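Mail Relay Notebook, Rustden Office
Mar 6, 2019
Entry by Rogelio Maglaya

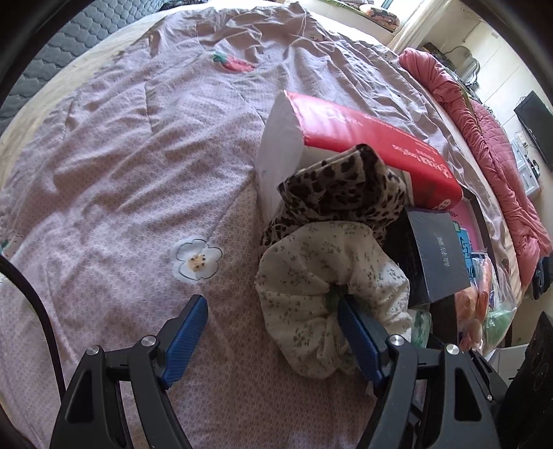 The certificate on the outgoing relay at Dasdale was replaced this morning. The previous one was due to expire in 7 days, and the renewal notice had gone to a mailbox that is no longer read. The notice address has been changed to the shared operations mailbox.

After the service was restarted, test messages were sent to the Policarpio and Penell accounts. Policarpio accepted them over an encrypted connection on the first attempt. Penell deferred every message with a handshake error. The intermediate certificate had been left out of the chain file. It was added, the service was restarted a second time, and the next test to Penell was accepted.

The outgoing queue stood at 236 messages when the error was found. It was released in batches of 100 to stay within the Penell rate limit. Clearing it took around 2 hours. The log shows no bounces for the period. Two messages to an outdated address at Penell remain on hold, pending word from the sender.

The relay still permits the oldest protocol version for incoming connections. It should be turned off before the end of March. Colleagues with scanners or door systems that send mail through Dasdale are asked to enter the model and software version on the sheet at the back of this notebook.

The old key has been removed from the server. The backup copy at Rustden has not yet been deleted.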